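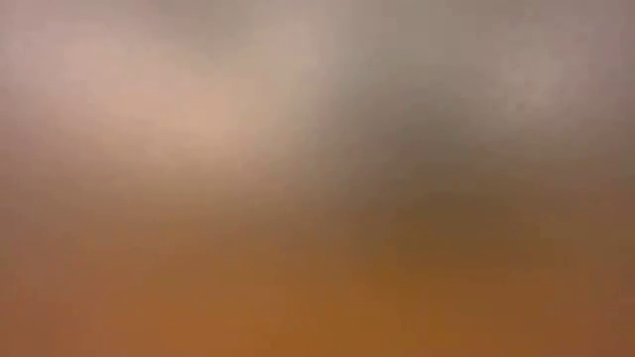

Checking the cameras comes before recording any examples on the Hulto cell. Open each stream in Umico at full size and look for hard edges. A fixed view that shows only soft grey and orange-brown patches, with no outline anywhere, fails the check. Refocus it, or leave that stream out of the episode list.

Next, set the episode length to 30 seconds and the frame rate to 20. Record one short test episode and play it back. Both fingers must stay in the wrist view from start to finish.
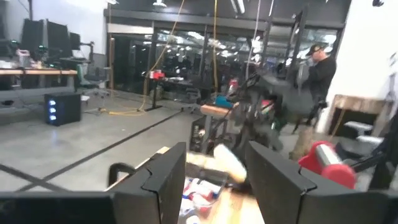

Wrist view: gripper fingers over the tabletop, second arm behind.

Scatter the small objects again between episodes. Keep the start pose the same. Press Mark at the end of each attempt, including failed ones, and type a one-word label.

Our first Stotent set had 740 episodes, of which 641 passed the stream check. Copy the passing episodes to the Liao folder, then run the export with the default settings. The log lists any episode with a missing stream.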